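Kitchen corner gets a proper turn-out at Salldale

The new year began with a good clear-up at the Salldale offices in Barna, where the shared kitchen corner has been emptied, wiped down and put back in order — and what a difference it makes!

Orla Keane, who put the day together, had hoped for a handful of helpers on Saturday, January 11, 2020. In the end 20 people turned up, several with children in tow, and by lunchtime every drawer had been gone through and the snack stock sorted into things to keep and things to pass on.
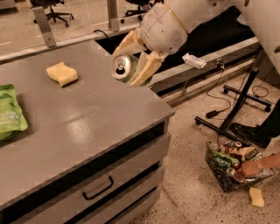
A green can over the grey counter, with the wire basket of snacks and cans on the floor.

Drinks and packets have always gathered on the worktop at Salldale, especially after the October open evening, when the leftovers seem to last for weeks. From now on they will live in wire baskets, so the counter stays free for making tea and for the famous Friday sandwiches.

"I'm thrilled with it," said Orla. "We found teaspoons I'd given up on years ago, and there's room to butter bread again!"

The morning also had a collection tin going round for the Breathnach Hall roof fund, and it came back with 80 euro in it — a lovely result for a wet weekend. The next turn-out is planned for the Coltent building, where the kitchen is bigger and the cupboards are a good deal fuller. Anyone who fancies joining in can leave their name at the front desk.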